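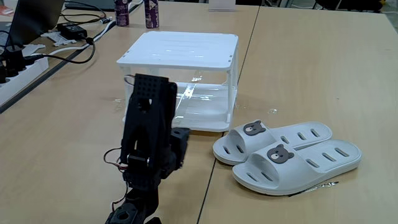 Home | Stories | Authors | Submit | Archive

The Pause

At two in the afternoon the arm stopped again in the same place, a hand's width over the table, and Ka-ming Siu took her fingers off the keyboard.

"It is thinking," said Lev.

"It is not thinking. It is waiting for a number."

She had come to Plokelley in December to write the planner, the part of the software that decides by which way the gripper should travel. Lev Kostiuk had written the part before it, the perception, which looked at the table and said what was lying there. Each of them was sure that the pause lived in the other one's code. They were very polite about this.

The task was simple to say. Take one sandal, put it on the white shelf, then take the other sandal and put it next to the first. Their customer, a shoe warehouse in Skiltport, wanted pairs to stay pairs. The sandals had bears on the straps, and Pushpa Rathore, who paid the bills, had said that if the arm could not learn on the bears it would not learn on anything.

Ka-ming opened the log. The file was called wotow, as was everything Lev made, after a dog he had when he was a child. She read slowly, moving her lips a little. She always read English in this way, and code also.

"Look. Your side sends me the pose of the left sandal. I plan, I start to move. Then you send it again, and now it is turned by 13 degrees."

"The sandal did not turn."

"I know that the sandal did not turn."

Lev pulled his chair closer. On his screen the two sandals were drawn as two blue boxes, and while they watched, one of the boxes gave a small jump, like a person who falls asleep on a bus and wakes up.

"It is the bear," he said after a while. "I find the direction from the bear. When the arm comes near, it hides one ear, and then I look for another ear."

"And you find one?"

"I find the ear of the other bear."

Ka-ming began to laugh, and then saw that he was ashamed, and stopped. She went to the kettle and made tea for both. Through the wall she could hear Suleiman Tamuno on the telephone, explaining to somebody at Skiltport that the work was nearly finished. He had explained the same thing the week before, in the same kind voice.

When she came back Lev had already written half of the repair. If the gripper was covering any part of a sandal, the program should keep the last pose that it trusted, and hold it for 300 milliseconds.

"And after that?" she asked.

"After that it must admit that it does not know."

"Then I need to hear it from you. Do not send me an old number as if it is fresh. Send me the number and how old it is."

He thought about this. It meant to change the message between their two programs, and they had agreed in the first week never to touch the message. He typed a new field. He called it age. She added four lines on her side, so that the arm would slow down when the age was growing and would not stop dead in the air.

They ran it. The joints made their thin sound. The arm came down beside the nearer sandal, became slower, nearly stopped, went on. The gripper closed on the strap and the sandal went up, swinging a little, and arrived on the shelf with the toe looking the wrong way.

"That one is mine," said Ka-ming.

"Perhaps it is mine."

"No, no. I have the sign wrong at the end. It is mine." She was already writing it down, and she noticed she did not mind at all.

Lev put the sandal back on the table, next to the other one, and turned it with one finger until it was lying as before.

"Again?" he said.

"Drink your tea first."

Last updated: December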